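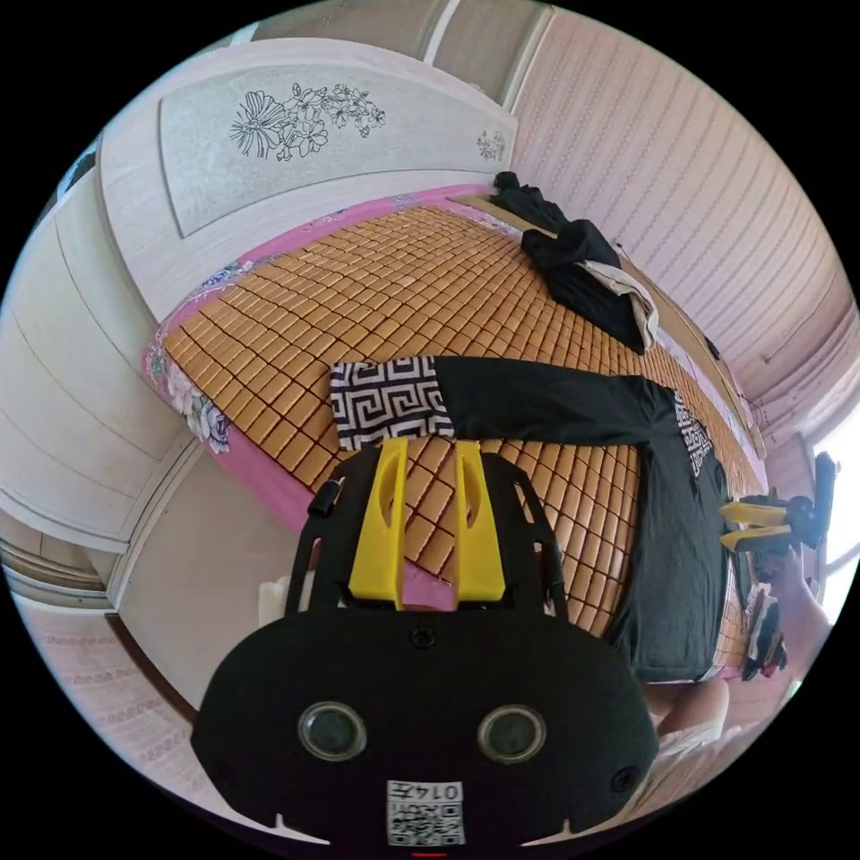
Bamboo tile mat on the bed, flat 4.

Odukoya Court Residents' Association
Minutes of the March meeting, held in the ground floor lobby, 7 p.m.

Present: flats 1, 2, 4, 5, 6 and 9. Apologies from flat 3. Flat 8 sent neither apologies nor, once again, the biscuits.

1. Minutes of the last meeting
Agreed, after "heated discussion" was changed to "discussion" at the request of both parties to it.

2. Hot bedrooms on the south side
Flat 6 reported that the top floor was unbearable last summer and asked what would be done before the next one. The managing agents, Trasska, have replied to our letter of November. They thank us for our patience and suggest opening a window. The windows in question are the ones Trasska painted shut.
Flat 4 spoke in favour of bamboo mats in place of a bottom sheet. Flat 5 asked whether they pinch. Flat 4 said only if you wriggle. Flat 9 preferred a wet flannel and did not wish to be drawn further.
Action: flat 6 to write to Trasska again, using shorter words.

3. Lift
Lamenent have quoted £1,699 for the new door motor. Cusum have quoted £1,175 but cannot say which month. Flat 1, who does not use the lift, favoured waiting. Flat 9, who does, did not. Cusum's quote was accepted by 4 votes to 2, on condition that they name a month, and that it falls in this year.
Action: flat 2 to ring Cusum.

4. Bicycles in the hall
The green bicycle is still there. Its tyres are now flat and somebody has hung an umbrella on it. A notice will go up giving the owner until the next meeting, as the last two notices did.

5. Any other business
Flat 5 asked who waters the fern. It was established that three flats do, which may explain the fern.
The recycling bins will be emptied an hour earlier from next month.

Meeting closed 8.40 p.m. Next meeting in the lobby, same time. Please bring your own chair.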